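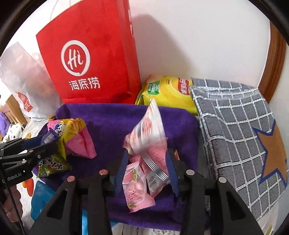
## Snack packets are harder than boxes

Hi all, Ayantu Belay here with the October note from the Birik project. I've spent far too much time thinking about candy wrappers lately, so you get to hear about it!

Our question this fall is pretty small: how many hand-held gripper demos does a policy need before it can pick up soft, crinkly packaging? Boxes were easy. With 50 demos the arm at our Cerholm bench cleared 40 out of 50 boxes, and I got a bit smug. Then we switched to packets (peach ones, green ones, whatever the snack shelf gave us) and the same recipe managed 6 out of 50. Ouch.

Doubling up to 100 demos helped less than I'd hoped. What did help was changing how we record. We used to lay one packet out flat and grab it dead center. Now we leave things in a messy pile on a towel, let the fingers close on a cluster, and keep the takes where the plastic crumples or a seam sticks up – those used to go straight in the trash. With 100 of the messy demos we're at 40 out of 50 on packets too.

I still don't know how much of that is the pile and how much is the towel, which gives a little under the fingers. Wako wants to split the two apart and I think that's right, so we'll run both on a hard tabletop next. Numbers in January, if the wrappers hold out.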